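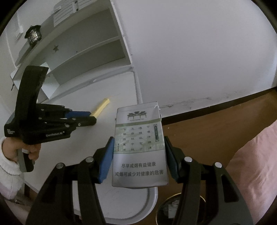
Tanvir Siriwardena wrote in the margin of the last handout that the pads should be changed whenever they look shiny, and why wait for a schedule? Good question, and a lovely place to begin! Shine is a warning, but a pad can lose its grip well before you notice any. We go by the pull test, and we do it on every gripper before it goes out.

Unit 3: Looking after the hand-held gripper

You will be working with the two-finger gripper from now until February, so get to know it. It's a beautifully simple machine. Two fingers, mirrored, each on its own linkage, and a soft pad at the end of each. Nearly every fault we see at the Skitar bench comes from the pads or the pins.

Pads

Wipe with a damp lint-free cloth. No solvents (yes, even the mild one in the blue bottle). Look along the ridges with a torch held low. If any ridge has gone flat, swap the pad. Pads go on in pairs, always, even if the other one looks perfect. Press from the finger base towards the tip so no air gets trapped.

Pins

Open and close the fingers slowly, 12 times, with your thumb resting on one pin, then do the same for the next. You're feeling for a click or a bit of side play. A good pin feels like nothing at all. Don't oil them! Oil creeps to the pads and then you have two jobs.

Squareness

Close the fingers on a thin card box and lift. The box should stay upright and the sides shouldn't bow. If it twists, one finger is arriving before the other, and the link on the late side needs adjusting by a quarter turn. Check again after each quarter turn, and write down how many you made.

Then try something rounded. A box forgives a lot, whereas a bulging shape will slide towards the tips if the pads aren't parallel. Start with the thing lying on the table, bring the fingers down either side of the wide end and close gently before you think about lifting. 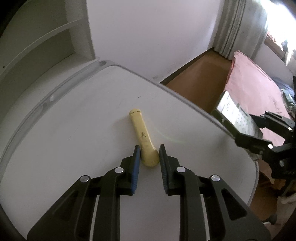

Fig. 2. Fingers either side of the wide end, one pad to each side.

Pull test

Hook the spring balance to the test block, grip, and draw it straight out. Three pulls, and take the lowest reading. Catríona Ó Flaithearta has the log sheets from the Plistumier bench, now at 2,539 entries, and they're well worth an hour of your time if you like seeing how a pad ages.

For next session: read the linkage chapter, bring your own log sheet, and have one pair of pads fitted and tested.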